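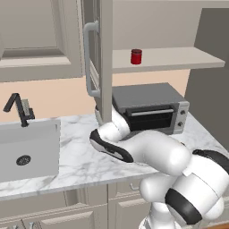

家の片付けを機械に任せられる日はもう来ているのか、という話をしたくてスレッドを立てました。長文ですみません。私は食品容器の小さな工場で検品と梱包をやっていて、家に帰ると今度は台所が待っているという毎日です。職場にはアームが入って二年になりますが、家のほうは相変わらず私の両手だけが頼りです。シミュレーションの台所で白いアームがオーブントースターの前まで手先を伸ばしていて、そのそばの戸棚の扉は開いたまま、棚には赤い缶がひとつ立っている。こういう場面を見ると、うちの台所でもこの缶くらいは取ってもらえるんじゃないかと、つい期待してしまうんですよね。でも開いた扉と手の丸い部分の近さを見ていると、うちの扉なら一週間でがたがたになるかも、とも思います。皆さんはどう見ますか。あと何年くらいで「普通の家の普通の家事」を頼めるようになるでしょう。
(投稿者:ゆず味噌 2020年12月4日(金))

2 かなづち堂
スレ立てお疲れさまです。工場側の人間なので辛口になりますが、私はまだまだ先だと思っています。うちのラインのアームは同じ箱を同じ向きで受け取って、同じ場所に置くだけです。それでも箱の業者が変わってフタの折り目が少し硬くなったとき、丸一日止まりました。台所なんて毎日が業者変更みたいなものでしょう。昨日はなかった鍋がある、スポンジの位置が違う、子どもが引き出しを開けっぱなしにする。そこに何百万もする機械を置いて、缶をひとつ取ってもらってうれしいかというと、私は自分で取ります。

3 ほうじ茶二杯目
かなづち堂さんの言うことはよくわかるんですが、缶をひとつ取ってもらえてうれしい人は、けっこういますよ。うちの母がまさにそうで、去年肩を痛めてから、目の高さより上の棚は全部「ないもの」として暮らしています。砂糖も海苔も来客用の湯のみも、私が週末に行って下ろすまでずっと上にいるんです。速くなくていいし、一回に五分かかってもいい。落とさずに下ろしてくれるだけで、母の一週間はずいぶん違うと思うんですよ。

4 かなづち堂
>>3
お母さまの話を出されると弱いですね。おっしゃるとおり、速さが要らない用途はあると思います。ただ、その場合は踏み台やら昇降式の棚やらのほうが安くて確実じゃないですか。うちの義父の家は棚を下げる金具をつけて、それで済みました。

5 ほうじ茶二杯目
昇降式、考えたんです。でも賃貸なので壁に穴を開けられなくて。踏み台は、母に使わせるのがこわいです。

6 Firdevs Güneş
こんばんは。日本に住んで長いのですが、日本語が変だったらごめんなさい。前の職場がTradvilleという倉庫向けの機械を入れる会社で、シミュレーターの中で動作を練習させる仕事を少し手伝っていました。皆さんがあまり触れていないところを書きますね。

画面の中の台所で覚えさせるのは、とても便利です。一晩で600回、扉を開けさせても何も壊れません。皿も割れないし、近所から苦情も来ません。でも、画面の中の扉と本物の扉は重さも引っかかり方も違います。私たちの社内では、画面の中で100回やって全部できた動作を実機に移したら、できたのが26回だったことがあります。それでも皆すごく喜んでいました。最初はゼロだったので。ですから私の意見は「まだだけど、思っているより進んでいる」です。

それと、難しいのは持ち上げるところだと思われがちですが、私の経験では、手をそこまで持っていくあいだのほうがずっと大変でした。戸棚の取っ手が出っ張っているだけで、肘がつかえます。

7 ゆず味噌
>>6
わあ、実際に携わっていた方のお話、ありがとうございます! 日本語、まったく変じゃないです。肘がつかえるというの、ものすごくよくわかります。私が画面を見てまず気になったのも扉の長い取っ手でした。人間だと無意識に身体を斜めにして避けますものね。26回という数字、がっかりするところなのか感心するところなのか迷いましたが、最初がゼロと聞いたら感心のほうが勝ちました。

8 名無しの皿洗い
Callicoの食洗機を使っています。あれだって立派な機械の家事だと思うんですよ。腕が生えていないから誰もロボットと呼ばないだけで。洗濯機も炊飯器もそう。人の形に寄せて人の台所で人のまねをさせるから難しいんであって、作業ごとに箱を作って中でやらせるほうが昔からうまくいっています。オーブントースターの前にアームを立たせるくらいなら、パンが自分で出てくるトースターを買えばいい(もうありますよね、飛び出すやつが)。

9 ほうじ茶二杯目
>>8
食洗機は私も大好きです。でも食洗機に入れるのは誰ですか、出して棚に戻すのは誰ですか、と毎晩思っています。箱と箱のあいだを運ぶのが全部人間の仕事として残っているんです。洗濯機も、干してたたむところがまるまる残りましたよね。私が腕に期待しているのはその隙間のところです。

10 名無しの皿洗い
>>9
うっ、それは確かに。昨日の皿がまだ食洗機の中にあります。

11 さんかく定規
町工場で旋盤まわりの雑用をしています。工場の「雑用」も家事に近いので混ぜてください。10月にうちもBundineのアームを試しに借りまして、切粉の掃除と治具の片付けをやらせようとしました。結果だけ言うと、治具の片付けはできて、掃除はだめでした。治具は棚に置き場所の枠を作ったら、かなり素直に戻してくれます。切粉のほうは形がばらばらで、からまって、つかんだと思ったら半分落ちている。片付けの速さは、私が手でやって一本片付く時間に対して、向こうは四倍くらいかかります。でも昼休みに動いていてくれれば、遅くてもかまわないんですよね。戻ってきたら棚がそろっている、あの気持ちよさは一度味わってほしいです。

ただ、枠を作るのに土日をつぶしたのは私です。妻には「その二日で何回片付けられたの」と言われました。

12 かなづち堂
>>11
奥さまに一票です。そしてまさにそこが引っかかっているんです。機械が仕事を覚えたように見えて、実は人間が機械に合わせて棚を作り直している。工場ならそれで元が取れますけれど、家の台所を機械のために作り直す気には、私はなれません。調味料の瓶を全部同じ太さにして、向きをそろえて、カウンターには何も出さず、なんて暮らしは窮屈ですよ。

13 Firdevs Güneş
>>12
とても正しいと思います。でも、少しだけ反論させてください。人間も食洗機のために皿を選びますし、掃除機のために床の物をどけますよね。私の家はSjöbergの丸い掃除機が来てから、椅子を毎朝テーブルに上げています。夫は文句を言いながら、もう三年続けています。どこまでなら合わせてもいいか、家によって線が違うだけかもしれません。

14 かなづち堂
>>13
うちも床に物を置かなくなりましたね、そういえば。あれは機械に躾けられたということか……。ちょっと悔しいです。でも瓶の太さはそろえませんよ。

15 ゆず味噌
皆さん、たくさん書いてくださってありがとうございます。夕飯の支度をしながら読んでいたら味噌汁を沸かしてしまいました。

自分なりに考えたのですが、私がいちばん頼みたいのは、上の棚からの出し入れと、食洗機の中身を戻すことの二つのようです。切るとか焼くとかは好きなので取られたくない。そう考えると、掃除機みたいに全部の家に一気に入るというより、ほうじ茶さんのお母さまのようなお宅に先に入って、うちに来るのはそのあとかなと思います。職場のアームは一時間に110個の箱を積んでくれますが、家ではひとつの缶を下ろすのにじっくり時間をかけてくれて構いません。扉を傷めないことだけお願いしたいです。

16 ほうじ茶二杯目
母に聞いてみました。「缶は取ってほしいけど、夜中に台所に腕が立ってるのはいや」だそうです。使わないときにしまえるのかどうか、どなたかご存じですか。

17 さんかく定規
>>16
借りたやつは畳めましたが、畳んでも漬物樽くらいありました。しまう棚が要りますね。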